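Narrow dish rack for a big table – worth it?
Kitchen & Home board, 4 replies

maplekettle wrote:
Hello all! I've been reading this board for ages and finally have something to ask. We moved into the Lelovham apartments in October and the kitchen has so little counter that all our dishes end up on the big brown table, plates and all. I've always stacked them flat in a pile, the way my grandmother did, but I keep eyeing those skinny racks that hold plates on edge. Do they really hold a regular dinner plate, or do they tip over the minute you look away? My budget is 40 dollars and I'd love to spend less. 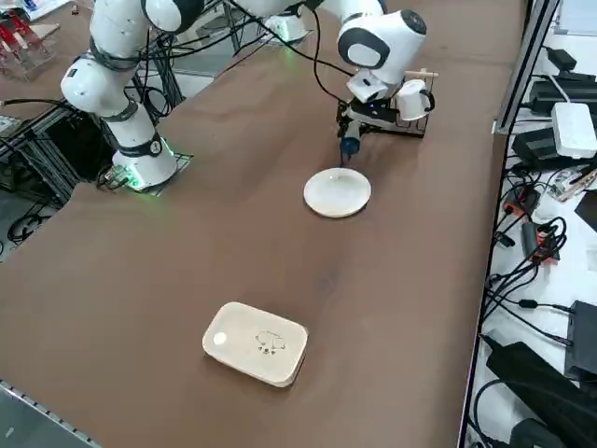 White plate on the brown table, with the pale wooden box nearby.

It's a plain round white plate, nothing fancy, shallow with a bit of a rim. I'm open to any ideas, including the old-fashioned kind!

tworagsandabucket wrote:
Welcome! I've used a narrow wire rack from Hurnow for years and wouldn't go back to piles. You can grab one plate without lifting the whole stack, and the air gets at both sides. My only advice is to fill it from the middle and work outward – I started at one end when mine was new and over it went, with my good gravy boat standing right next to it (it survived, bless it).

Lulturix wrote:
I'm going to disagree, and I hope kindly. For a family that eats off the same few plates every day, a rack is one more thing to wipe down. I had one for 90 days and gave it to my sister. Flat on a towel, dry them, put them in the cupboard, done. A table that size is lovely to have clear, too, and I'd hate to see a rack move in on it for good.

maplekettle wrote:
Oh, you've both got a point, which doesn't help me one bit! I do like the look of the narrow kind, with black wire and dark brown bars and the light wooden rod along the top. It takes up hardly any table. One plate in the rack and one still lying flat beside it, so I suppose I'm sitting on the fence.

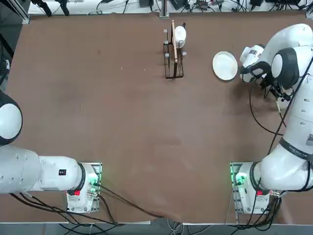
tworagsandabucket wrote:
Ha, one of each is a perfectly good answer. I'd put a folded towel under the rack if you're worried about drips on that tabletop, and leave it out for a couple of weeks before you make up your mind. If it bothers you at breakfast, Lulturix wins.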